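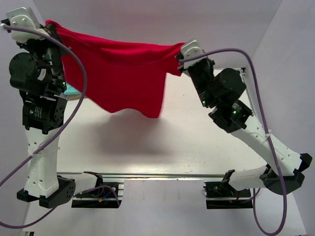

The Listard bench cell is a two-arm workstation for handling soft goods, supplied by Listevier and shown at its Akande demonstration room on open days. Both arms mount on a single aluminum rail, so the spacing between bases is set once and does not depend on the table. The standard exercise is a two-handed cloth hold: each gripper pinches one upper corner and the fabric is carried clear of the tabletop, with the top edge pulled nearly straight and the lower hem left to sag. Links are white plastic, joints are black servo modules, and the gripper cable is left in a wide loop past the wrist. Customers who shorten that loop lose wrist travel.

The white enclosure walls are part of the cell and should be fitted before the cameras are set up. Colored fabric separates well from a white table under even light. White and pale gray fabric does not, and visitors bringing their own samples should include at least one strong color.
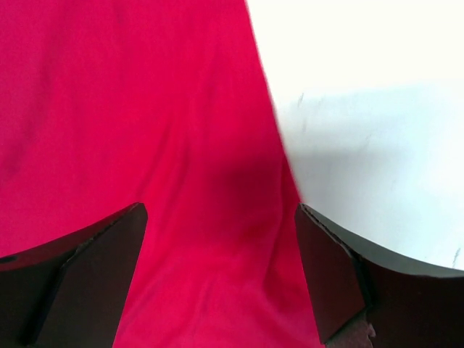
Wrist views are shown on a side monitor during the demonstration. Folds and shadows are the usual source of bad grasp points, and Uchenna Ugwu will go through the Trudar grasp settings for these on request. Samples over 90 cm on the long side are not accepted.

Open day: Monday, groups of 3, 20 minutes per group. Bookings to Hertta Halonen, quoting part number 291.

We use cookies to remember your region and language. By continuing to browse you accept our cookie policy. Accept / Settings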